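Laptop battery drains with the lid shut, is it the sleep setting?

Bought a used Dell off a guy in Skidville. I close it at 59 percent, next morning its dead. Fans off as far as I can tell. Any ideas before I spend 200 on a shop?
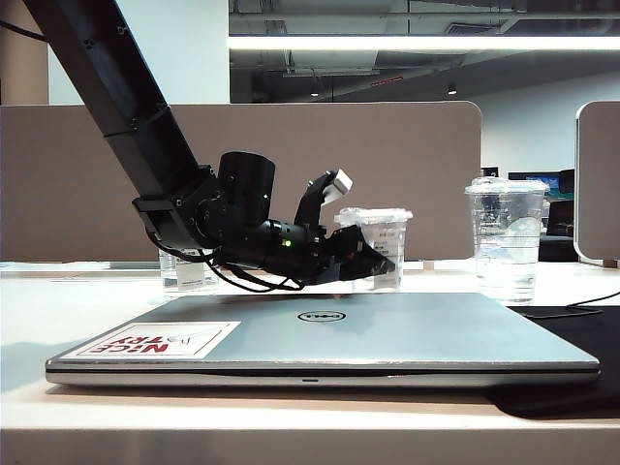
*lid closed, on the desk*

## Answer 1

Get a new battery. Mine did the same thing - Fetura sells them.

## Answer 2

Battery might be fine, try the free stuff first. Windows keeps wifi going in sleep on a lot of these. Run powercfg /a in a command prompt and see what sleep states it lists. If you only get S0, thats your drain.
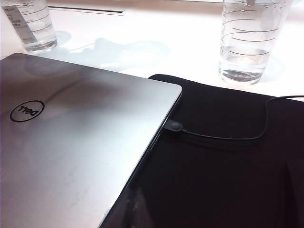
*silver lid, Dell logo*

Then:

1. Control Panel, Power Options, "choose what closing the lid does". Set both to Hibernate.
2. Unplug everything from teh USB ports, shut the lid, leave it 10 hours. 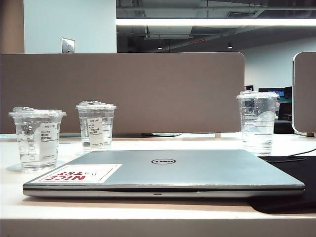
3. Open it and compare the percent. Still dropping a lot = ok, now buy the battery.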